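Buying the company you work for

Nerea Montoya had worked at Zedport for eleven years when the owner asked her to stay behind after a staff meeting. She assumed it was about the phone contract.

"Lorraine closed the door and said she wanted to be out by the end of next year, and did I want to buy it," Montoya says. "I said I'd think about it. Then I went back to my desk and finished a quote, and I got the quote wrong."

Zedport sells small electrical parts to repair shops, machine builders and schools. It has a front counter, a warehouse, and a back room where orders are checked and returns are looked over. Lorraine Pearce started it and ran it for 25 years. Montoya joined in customer service and was running sales by the time the conversation took place. She signed the final papers in January, a year and a half later, with a colleague, Efraín Benavides, holding a smaller share.

I talked with her in her office one morning, starting at seven, before the phones opened. She had said on the phone that she did not want to give advice, only say what it was like. She kept to that most of the time.

The first thing she found out was how little she knew about the company's money. She knew what it sold and to whom. She had never seen the loan on the building or what the insurance cost.

"I thought I knew the business," she says. "I knew the part of it that talks. I didn't know what we paid for heating. I didn't know we were carrying a balance with two suppliers every summer and clearing it every fall, and that this was normal and had been going on forever."

Pearce gave her three years of accounts in a cardboard box and told her to take it home. Montoya spent two weekends on it and made a list of questions. Pearce answered most of them from memory and some of them wrong. They had to go back to the bank statements for those.

The price took longer. Pearce had a number in mind that came from a friend who had sold a plumbing supply business. Montoya had no number at all. They agreed to pay jointly for a valuation, and Trevor Després, an accountant from the next town over, did the work. His figure was lower than Pearce's.

"She was upset, and I understood that," Montoya says. "It's your whole working life and a man with a laptop tells you what it comes to. She didn't call me for nine days. I was in the same building with her and she didn't talk to me for nine days, apart from 'good morning.'"

What settled it was the stock. Després had marked a lot of the inventory down to almost nothing because it had not moved in years. Pearce thought that was wrong and said so. So they went through it, shelf by shelf, after hours, Pearce and Montoya and Jhair Usuga, who runs the warehouse. It took most of a month.

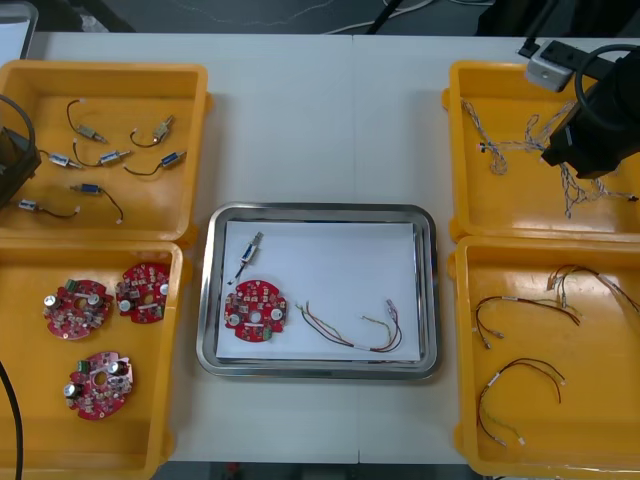 "Jhair would read out the part number and Lorraine would say who it was for," Montoya says. "She'd say, that's for the dairy, they'll need it. And I'd say, Lorraine, the dairy closed. And she'd say, oh. So that one would go on the list."

By the end they had written off 504 part numbers. A school took part of the stock and the rest was scrapped. But they had also found things that were worth more than Després had allowed, mostly older parts that were no longer made and that a few customers would pay well for. The final price went up a little. Both women say it was fair, though Montoya says she has days when she thinks it was high.

The loan was harder than the price. The first bank turned her down over the phone. The second asked for a business plan, and then for another one with monthly figures, and then passed her to a different person who had read neither. In the end about two thirds of the money came from that bank and the rest is owed to Pearce, paid monthly over six years.

"People told me not to owe money to the seller," Montoya says. "But it meant she wanted us to do well. If we went under, she didn't get paid. I liked that she had a reason to pick up the phone."

She put her house up for the bank's part. Her husband agreed to it at the kitchen table and then, she says, went out and mowed the lawn, in October. They have not talked about it much since.

Benavides came in late. He is the purchasing manager, and Montoya asked him to take a share after the bank said it would look better with two names. She says now that the bank was right for the wrong reason.

"I was thinking about the paperwork. I wasn't thinking about having somebody to talk to at six at night when a supplier has raised prices. Efraín has a smaller share than I do but he worries the same amount. Maybe more."

Benavides, who stopped in while we were talking to look for a stapler, agreed with that. He said the main difference for him was sleep. He also said he had stopped complaining about the company to his brother, because now it was his company and it felt disloyal.

They told the rest of the staff in one meeting, on a lunch break, with sandwiches. Montoya had written out what she wanted to say and read it from the page. There were questions about health insurance and vacation days, and one about whether the name would change. It did not. Two people left in the first six months. One had been planning to retire. The other went to Jamisano, a larger distributor, and told Montoya plainly that she did not want to work for someone she used to eat lunch with.

"That hurt," Montoya says. "I still think about it. I don't eat lunch with people as much as I did. I didn't decide that. I just noticed that when I sat down, the talk changed."

Then there were the customers. Zedport has around 300 of them who order regularly, and Pearce knew a good number by their first names. She and Montoya wrote a letter together, and Pearce made calls to the bigger accounts and introduced Montoya to people she had been emailing for years.

The largest account was Villca, which builds vending equipment and had bought from Zedport since the beginning. Pearce drove Montoya out there to meet the owner. He was polite, showed them the new loading dock, and asked for a discount before they had left the parking lot.

"Lorraine said nothing. She just looked at me," Montoya says. "It was the first time it was mine to answer. I said no. I said it too fast. He laughed and said it was worth a try. They still buy from us, and they did get a discount in the end, a small one, the next spring, on volume." 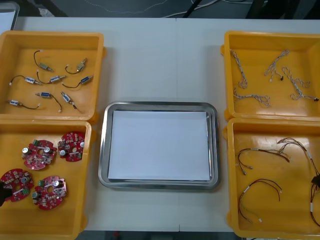
Small solenoids in a yellow tray, with paper in the metal tray between the trays.

Not all of the changes since the sale have gone well. Montoya replaced the old ordering system, which ran on one computer near the front counter, with a package called Alia. She did it in the second month. She says she should have waited a year.

"Everybody was already nervous. And I took away the one thing on their desk that hadn't changed. Jhair had shortcuts on the old system that he'd built up over years, and I didn't ask him about any of them. He didn't say anything either. He just went quiet and orders started going out late."

She went back and sat with him for two afternoons. Some of what he did by habit could be set up in the new system, and some could not. He now keeps a paper notebook for the rest, and she has stopped asking when he plans to give it up.

She also changed the hours. Zedport used to open at eight and close at five, with the counter staffed all day. The counter now closes at three, and the last two hours are for picking and checking. Walk-in customers complained for a few weeks. One man still comes at four and knocks on the glass, and if Usuga is near the door he lets him in.

What she has not changed is the minimum order, which is zero. A person can come in and buy one fuse. Després has pointed out more than once that these sales lose money. Montoya says he is correct, and that she plans to keep doing it.

"My first week here, a kid came in for a switch for his grandmother's lamp. Lorraine took 20 minutes with him. I don't know what that cost her. He works for one of our customers now and he does the ordering."

I asked whether Pearce stays involved. Under the agreement she worked three days a week for the first six months, and then came in when asked. Montoya says the first part of that was difficult. Staff would take a question to Pearce and then to Montoya and go with the answer they liked better. Pearce was the one who ended it. She moved her things out of the office, took a desk in the back by the copier, and told anyone who came over that she was only there to do filing.

These days she comes by maybe once a month. She brings back catalogs she finds at home. On her last visit she walked through the warehouse and told Usuga the aisles looked bare, and he told her they looked clean.

Montoya has been asked by a couple of other people whether they should buy out their own boss. She tells them to get the accounts early and to read them with somebody who does that for a living. She tells them the stock is never worth what the owner thinks. After that she mostly asks them questions, such as how they feel about the building, because they will be the one who gets the call when the alarm goes off.

"Ours went off at two in the morning the first week," she says. "I drove over in my slippers. It was a loose sensor on the side door. I knew that door stuck. I'd been telling Lorraine for years that somebody should fix it."

She had it fixed the same day. The bill was higher than she expected, and she says she understands now why it waited.

The phones started just before eight. She took the first call herself, wrote down a part number on the back of an envelope, and went to find out whether they had it.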